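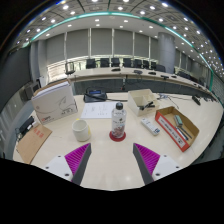 Jaws open either side of the bottle, upstairs meeting room, Vakmont.

The Late Hand
by Štefánia Ševčík
March 12, 2026

"He reached in," said Corran, for the third time since the lift. "It's in the report. Person entered working area during grasp."

"Who wrote the report?"

"Mukby did."

"Mukby is the software."

"It writes its own reports. It's one of the things people like about it."

I wrote that down, and he watched me do it and looked sorry he had spoken.

The arm was downstairs in the canteen with a sheet over it, as if it had died. It had been clearing tables at Vakmont since September, without trouble if you believed the log, and then one lunchtime it had shut on the hand of a man called Osk who was going back for his glasses. Two fingers broken. The insurers in Tirnivano wanted a page and a half from me saying whether it was the arm, the software or Osk. I could tell which one everybody was hoping for.

I had already seen Osk. He had his hand strapped up and was eating soup left-handed, badly.

"It had finished," he told me. "It went for the cup and it missed, and it stopped. I'm not stupid. I waited for it to stop. Then I reached over and it shut."

"How long had it been stopped?"

"Long enough that I thought it was stopped."

There isn't a box on the form for that.

So Corran took me up to the big meeting room, where they had taught it. There was a curved table with microphones on it and a row of black chairs behind, and nearer the door another table, the cream one, covered in the sort of rubbish you find in any office. Bottle, cup, stapler, a remote control that might have belonged to anything. A girl called Pim was standing at it with one of the hand tools. It had the same magenta ribbed pads as the arm downstairs, the same flat grey fingers, only there was a handle where the arm ought to be and a camera sitting behind the jaws.

"You hold it and do the job," said Pim, "and it watches. Then the arm does what you did."

"Does it?"

She thought about it. "Mostly."

"How many times have you done the job?"

"There's 849 recordings in the set we shipped. They're not all mine."

"And they're all good?"

"They're all passed," said Corran.

I asked who had passed them and he said Mukby had, and I wrote that down as well.

I've been doing this work for long enough to dislike demonstrations. People get better when you watch them, and so do machines, or at any rate the people who run the machines pick the better day. I asked Pim not to show me anything special. I asked her to pick up the bottle and put it in the cardboard box, and then do it again, and keep going until I was bored.

She was very good. She came in low with the jaws open, one either side of the bottle, shut them, lifted it clear of the red coaster and swung it over. It was about as interesting as watching someone lay a table. On perhaps the sixth go I noticed that she was waiting. She would shut the jaws on the bottle and hold it there, still, before she lifted.

"Why do you do that?"

"Do what?"

"Wait."

She looked at the tool as though it had told on her. "You just have to. If you lift straight off, it gets failed. So you shut, and you give it a second, and then you lift."

"Who told you that?"

"The person before me."

"And who told them?"

She shrugged. Corran said it was good practice, it made for cleaner data, and there was a line about it in the guide from Bailly, who made the tools. I asked to see the line. He spent a while on his phone and said it must have been in the older guide.

I sat down in one of the black chairs with Pim's laptop and asked her to show me a recording, any one, one frame at a time. You got the picture on the left, and on the right a wiggly line for how far open the jaws were. I am not a technical person in the way Corran meant when he asked if I was technical. But I used to cut sound for television, and I know what it looks like when a mouth moves and the word comes afterwards.

In the picture the pads touched the bottle. On the line, the jaws were still wide open. I pressed the key, and pressed it again, and went on pressing it. Then the line dropped.

"Is that meant to happen?"

Pim leaned over. She went back and did it herself, and then opened another recording and did the same there.

"That's 187 milliseconds," she said.

"In both?"

She opened two more. It was the same in all four.

"That's nothing," said Corran. "It's less than a blink."

"Then why does she have to wait?"

He didn't have an answer, so Pim gave me one, and I will say for her that she gave it with her boss standing there. The jaw reading came through late. If you shut and lifted straight away, then as far as Mukby could tell you had lifted with your hand open, and lifting with your hand open was impossible, so it failed you. If you waited, the reading caught up and you passed. So everybody had learned to wait. Everybody had taught the arm to wait. And nobody had gone to look at why, when there was a perfectly good knack for getting round it.

"All right, so it's slow," Corran said. "Slow is safe."

I have heard that sentence in a number of buildings.

"What stops it shutting on a hand?" I asked.

"There's a check. Before it closes, it looks for skin between the jaws. If there's skin, it doesn't close."

"When does it look?"

"Before it closes. I just said."

"Before it closes by the picture, or before it closes by the line?"

Pim sat down.

We took the sheet off the arm in the afternoon. Corran wanted to ring Bailly first and I said he could ring whoever he liked, but I was going to put a carrot in it. The canteen gave me a bag of them. A carrot isn't skin, so Pim taped a strip of plaster round each one, the pink kind, which she had tested against the check while Corran was on the phone. The check saw it every time. Hold a plastered carrot between the jaws, tell the arm to grasp, and it refused, very politely, with an amber light.

"There you are," said Corran.

"Now we do it the way Osk did."

Pim put a cup down just out of reach. The arm went for it, missed, and stopped with its jaws open. It looked stopped. I would have said it was stopped. I counted one in my head and pushed the carrot in on the end of a ruler.

Nothing. Again, nothing. I was too slow, or too early, and Corran began to look like a man whose afternoon was improving. I did it until my arm ached. Pim kept putting the cup back.

Then I got it. The arm had looked, seen clear air, and made up its mind. The carrot went in after it had looked and before it had moved, and it shut, and the end of the carrot went across the canteen and hit the till.

The amber light stayed off. On the laptop Mukby was already writing its report. I turned the screen round so that Corran could read it.

Person entered working area during grasp.

"Well, it did," he said. "Technically. The carrot did."

"It went in while the thing was standing still."

"According to you."

"According to him, too," I said. "He told everyone. It's just that he isn't a log."

He went outside to ring Bailly again. Through the glass I could see him explaining, with his free hand, something the size of a football. Pim picked up bits of carrot. She asked me whether they would have to throw out all of the recordings, and I said I didn't know, I supposed it depended who was asked to decide. She asked if it was her fault. I said she had been told to wait and she had waited.

"I did think it was odd," she said. "I thought it was odd the first day."

"Did you say so?"

"I passed, though. Once you start passing you stop thinking about it."

I put that in the page and a half. It came back from Tirnivano with the sentence taken out and a note in the margin asking me to confirm, for the record, the total time the claimant's hand had been inside the working area.

I wrote: ask the carrot. Then I rubbed it out and put the number.

2 shares | 4 comments

gantryman
Good, but any arm I've worked near has a force limit on the jaws. It would have backed off before it broke anything. Where was that?

Lotte B.
@gantryman Same place as the line in the older guide, I'd imagine.

pennywhistle
"He isn't a log" made me cross on Osk's behalf. Did he get his glasses back?

gantryman
Fair. Still think somebody should have asked about the force limit.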